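Kitchen and workshop tips, continued. Last month was drain covers. This month I went through the cupboards reading every label that promised something about the people who made the thing, and I came away less impressed than when I started.

## Dish towels, gloves and what the label says

**Look for a noun.** "Responsibly made" has no noun in it. "Fair wages" has one, but ask which wage. A legal minimum and a wage a family can live on are far apart in a lot of places, and the label on my Gistex dish towels doesn't say which it has in mind.

**Find out who checked.** A code of conduct the company wrote, checked by the company, is a memo. If there was an outside audit, the auditor's name ought to be somewhere on the website. If all you find is "independently verified", write and ask by whom. I did this with Bedia work gloves and got a coupon back.

**A supplier list beats a policy.** Flondau, where I buy most of my storage jars, posts a list of 2,382 suppliers. Good, as far as it goes. It gives company names with no towns, and it stops at the factories that pack the finished goods. Where the sand or the rubber came from, you won't learn.

**Skip to the back of the report.** Naciri's human rights report runs to 76 pages and the front is mostly smiling people. Look for the section on complaints. You want to know whether a worker can file one, in what language, and what was done about the last batch. Naciri gives it two paragraphs.

**Don't throw things out.** A glove you already own does no more harm in use than it did in the drawer. Cut old towels into four, hem them if you have the patience (I don't), and use them under the sink. Jars last for years if you replace the seal.

**Buy fewer, then buy used.** I'm suspicious of any tip that ends with a new purchase, and most "ethical kitchen" pages do. A used cast iron pan takes an evening's scrubbing with coarse salt and a wipe of oil. I can't tell you who cast it, but my money isn't going to them either way.

## Does writing to companies do anything?

Amra Softić, who reads this page and argues with it, thinks I'm too sour. She says companies keep track of letters, and that a short one with a single question gets passed along where a long one gets filed. Maybe. Eckhard Hellwig wants laws with penalties in place of letters – I lean his way, though I'd like to see the penalties used before I cheer.

If you do write, keep it to this:

- name the product and where you bought it
- ask where it was made, down to the town
- ask how workers there can complain
- give a date by which you'd like an answer

Keep a copy. Mine are in a folder with the appliance manuals, and the folder is mostly my half of the conversation. 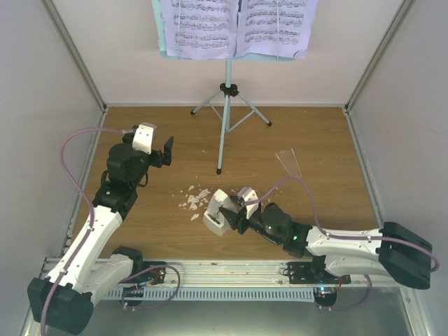
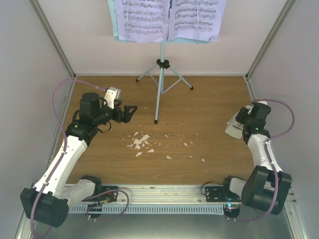 *Music stand on a wooden floor, sheet music open.*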